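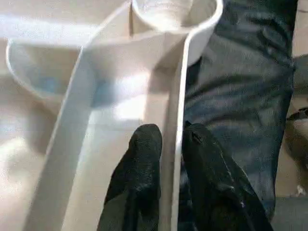

March, notebook, two-arm cell. Equipment list for the next request

Started 9:40, after the morning run. The request has to go in before the end of the month and I want the whole list in one place before I start moving things between columns. Last time the list lived in three different files and we ordered the wrong connector twice.

What we are asking for, in the order I think we need it:

Gripper fingers, spare sets
Wrist cable sets
Second compute box
Table, proper one, with a fixed top
Lighting
Storage for parts

Fingers first. We go through them faster than I wrote in the last plan. I put down one set per arm per quarter and that was too low. The black ones get smooth at the tips, and then long plastic parts start turning in the grip when we lift them from one end. You can get more time out of a set by swapping left and right, which we have been doing, but it is a hassle and the calibration has to be checked after. Mayrhofer quotes $83 a set. If we buy ten or more at once they take the shipping off. I would like to buy ten.

There is also the Uneo finger, which is softer and has a wider pad. We had a loaner pair for two weeks in the winter. Good on anything round. Worse on thin edges, where the pad folds over before it closes properly. Price is $200 a set. I don't want to put the Uneo on every arm, but one pair for the round parts would be worth having, and the mount is the same four screws. Put down one.

So fingers: ten from Mayrhofer, one Uneo, $1,030 total. The last request had less than half of that in this line, so expect a question. Answer is in the wear log, pages from January on.

Cables. The bundles along the arms are the part of the cell I like least. They are tied in a few places and otherwise hang where they hang. When the arm reaches low and toward the front of the table the bundle drags over the cover, and on a long reach it pulls. We lost one camera signal in February that way (connector half out, pushed it back, fine since). I asked Mutesholm for a price on their pre-made harness with the sleeve. They want the joint lengths measured by us first. Did the measuring before lunch:

- base to shoulder, same as the drawing
- shoulder to elbow, same as the drawing
- elbow to wrist, drawing is short by 2 cm
- wrist to finger mount, no figure in the drawing at all, measured it with the wrist turned both ways and wrote down the longer one

Sent those over. No price yet. Leave the line open and put a placeholder in. I used the price of the last hand-made set plus the labor, which at least can be defended.
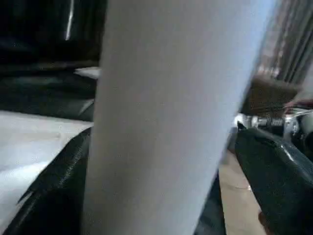
Lead time is the other thing with Mutesholm. They say five weeks from the signed drawing. If the request is approved in the second half of April we are looking at June for the harness, and then we would be swapping cables in the same month as the Erkberg visit. I would prefer to have nothing new on the arms in that month. Options:

a) Ask for early approval on the harness alone. Needs a one-page justification. Might work.

b) Order the harness out of the running repairs line. There is enough in there, but then nothing is left if a motor driver goes.

c) Wait until after Erkberg and live with the ties.

I lean to (a), with (c) if it is turned down. Don't want (b). We did (b) two years ago with the old base plates and spent the fall borrowing.

Compute box. Not much to say. The present one keeps up with recording from all cameras as long as no one is looking at the data on the same machine. The minute somebody opens the viewer we drop frames. A second box for viewing only does not need to be anything special. Could also be one of the office machines that are being replaced this summer. Asked. If the answer is yes this line goes away entirely and we can put the money toward the table.

TABLE

This got long, so separate section.

What we have now works but it moves. It is light, and with both arms on it at full stretch it shifts a little, and then the positions from the morning are off by the afternoon. I have been re-measuring after lunch every day, and it costs a quarter of an hour each time. I also want the cover sorted out. The black cloth is good for contrast with white parts, no complaint there, but it wrinkles and it shines. The overhead light comes back off the folds. A matte sheet stretched and clamped at the sides would do the same job. Cheap, can be bought now from consumables, no reason to hold it for the request.

For the table itself there are two ways to go. Welded frame from the shop, or aluminum profile from Mayrhofer, which comes as a kit. The shop frame is cheaper and stiffer and it will be ready whenever the shop gets to it. The profile kit can be changed afterwards. Given how often the larger assemblies have changed size this year I'd go with profile. Height should be 70 cm to the top surface so the arms can keep their present mounting posts. Depth is the question. With a pipe assembly on the left and loose pieces on the right we are using nearly everything we have, and the two arms share the front edge. Another hand's width toward the back would help. Much more than that and the far corners of the big square frame would be out of reach.

Also think about where loose parts wait. Right now they get laid down next to the work and picked up from wherever they are. Works for testing. For the longer runs planned after June we will want a rack or at least some grooves. Could be printed. Not a purchase, but somebody's time, so it has to be in the plan somewhere. Put it under "labor, in-house" with a question mark.

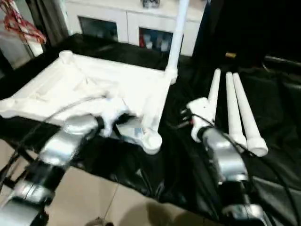
LIGHTING AND STORAGE

Lighting: two flat panels on stands, diffused, aimed from the sides. I want to try before buying. The media room has a pair we can have for an afternoon. If it makes a visible difference in the wrist camera recordings, put it on the list. If it doesn't, the line comes out. Do this next week.

Storage: one more cabinet, or clear out the one we've got. I suspect clearing out would be enough. Old sample boxes, packaging, things from the project before this one. Going to take the storage line out for now and see if anyone objects.

STATUS AT 4:15

Fingers: quote in hand, numbers final
Harness: measurements sent, price open, ask about early approval
Compute: waiting for an answer about the office machines
Table: Mayrhofer kit, need to fix the depth and then get the quote
Cover: buy now
Lighting: test first
Storage: out

One more thing for the text of the request. Last time we wrote the usage as "regular" and got asked what that meant. This time give hours. From the logbook, January to now, the cell was running for almost 70 hours a month, and that is arm time, not counting setup. Should go in the first paragraph.

Also to add: a line for insurance on the trip to Erkberg if we take one arm along. Find out if the building policy covers it in transit. I doubt it.

Tomorrow: table depth. Tape the outline on the floor, put the posts where they would go, and run the reach test from both sides with the long pieces. Then call Mayrhofer before noon, they close early in the front office.

Left to check: whether the wrist screws on the Uneo pair are the short ones or the long ones. The loaner came with both in the bag.

2 comments | 83 views | Share

Get new notebook entries by email. You can unsubscribe at any time.

Recent entries
Finger wear log, January and February
Camera dropout on the right arm, found and fixed
Uneo loaner pair, notes after two weeks
Packing list for Erkberg, first draft
Base plates again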